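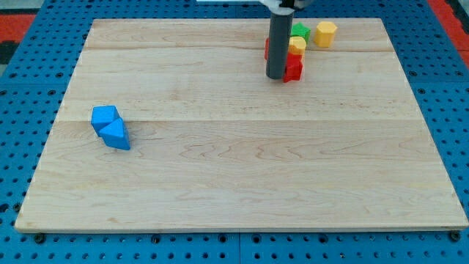
Maple-looking board on the blue pegboard top, seams running the long way.

Friday, bench notes, October

Okay, the oil test. I've been promising to write this up and I keep wandering off to make coffee instead, so it's going in the book before lunch even though the results are only half there.

Question was whether the Dorken oil really wants the wood sanded all the way up, or whether we've been wearing out our elbows for nothing. The can is vague about it. I made up offcuts from the Prurkside job, same stock, same planer settings, and took one set to 200 and stopped, and took the other set to 800. (Yes, I know 200 isn't a grit we buy on purpose. It's that odd box of Nakard discs under the drill press and I wanted them gone.)

First coat went on Wednesday night, flooded, wiped back after the tea break. The coarse set drank it! I had to go round again on the end grain before I'd even finished wiping the last piece. The fine set just sort of sat there looking wet and I pulled a lot of it straight back off with the rag. Color is where it gets interesting. The 200 pieces came up warmer, nearly honey, and the 800 ones stayed pale. I like the pale better but I suspect the customer will like the honey, and she's paying.

Water drops this morning, one per piece, left for 4 hours under the cups. Coarse set: faint ring on one, nothing on the others. Fine set: rings on most of them, though they buffed out with a dry cloth. So that's one coat of oil, which isn't really fair to anybody. Second coat tonight, then drops again on Monday once it's had the weekend.

Things that went wrong, so they don't go wrong again: I left the rags in a heap on the bench. They got picked up and hung over the rail outside, thank you whoever that was, it was a stupid thing to do with oil rags and I knew better. Also I wrote the grit on the back of each piece in pencil and then oiled the back. Two of them I'm identifying by feel. Use the stamp next time.

Weights, for whoever keeps asking how much oil we go through: the can was 792 g before the first coat. I forgot to weigh it after. It's going on the scale before and after tonight, I've put a sticky note on the lid.

Still to sort: the Mittal hardwax sample turned up and I'd love to run it next to the Dorken, same offcuts, but I'm out of matching stock unless somebody's willing to give up the short lengths by the bandsaw. Leave me a note here if they're spoken for. And we need more lint-free cloth, the old T-shirts are shedding and there's a bit of blue fluff stuck in piece three for good.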